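Planning a bus journey to work in Tusemthorpe

Journeys at the start and end of the working day often take longer than the printed timetable suggests. The steps set out on this page are intended for people who travel into Tusemthorpe by bus, whether for the first time or after a period of working from home. They apply to all services run under the Civaria network, including the park and ride.

Before you begin

You will need the postcode of your workplace, the time at which you must arrive, and a means of paying. A Civaria travel card is the cheapest way to pay if you travel on four or more days in a week. Contactless bank cards are accepted on every bus. Drivers no longer give change.

Step 1. Find your nearest stop

Each stop has a number printed on the flag, beneath the route numbers. There are 1,564 stops in the network, and several share a name, so please use the number when looking up times. The two stops called Trivudley Cross, for example, are on different roads and are served by different routes.

If you do not know the number, enter your home postcode in the stop finder. Results are listed by walking distance. The finder does not take account of hills or of footpaths closed in winter.

Step 2. Choose a route

Enter the stop number and your workplace postcode in the journey planner and select "Arrive by". Enter a time 15 minutes earlier than you need to be at your desk. The planner will offer up to three journeys. Where a change of bus is needed, it allows five minutes between services; passengers who walk slowly may increase this under "More options".

Route 7 and route 50 both run from Trivudley to the town centre. Route 7 stops at the hospital and the railway station. Route 50 uses the bypass and does not call at either, but it is normally the quicker service before 8.00 am. Route 215 runs between the park and ride and Baldursdóttir Way, serving the offices and workshops on the eastern side of the town.

Step 3. Check for changes on the day

Roadworks on the river bridge are expected to continue until the end of September. While they last, buses towards the centre are using the temporary lane, and the stop outside the library is closed. Passengers should board at the corn market instead.

Live times are shown on the network map and on the screens at larger stops. A time followed by the letter T is taken from the timetable and means that the bus is not sending its position. Please be at the stop five minutes before any time marked in this way.

Step 4. Buy your ticket

Single and day tickets may be bought from the driver or by contactless payment. Weekly and monthly tickets must be loaded on to a travel card, either online or at the travel shop in the bus station, which is open from 7.30 am. Tickets bought online can take up to two hours to reach the card. If you are buying on the morning of travel, use the shop.

When paying by contactless card, touch the reader once as you board and once as you leave. If you do not touch out, you will be charged the fare to the end of the route. Refunds for missed readings may be requested online within 28 days.

Step 5. Plan the return journey

Evening services leave from different bays. Route 7 departs from Bay C and route 50 from Bay F. The last bus on route 215 leaves Baldursdóttir Way at 6.40 pm. Anyone working later than this should walk to the ring road, where route 7 continues until 11.10 pm.

Employees who are required to work unexpectedly late may be able to claim a taxi fare under their employer's travel plan. Please ask your personnel office whether your employer has joined.

If your journey does not go to plan

Should your bus fail to arrive within 20 minutes of the stated time, you may use any other Civaria service to complete your journey at no extra charge. Show the driver your ticket and give the number of the service that did not run. Late arrival slips for employers can be downloaded from the service history page once the day's running records have been entered, normally by noon the following day.

Wheelchair users who cannot board because the space is already occupied should speak to the driver, who will contact the control room. If the next accessible bus is more than 30 minutes away, the control room will arrange a taxi.

Comments on this page may be sent to the travel planning desk using the form at the bus station or the online contact page.
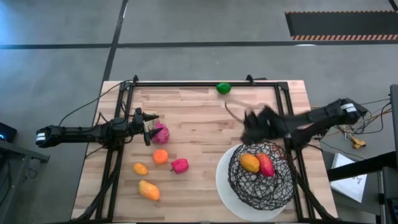
Civaria Passenger Services, Travel Planning Team, Tusemthorpe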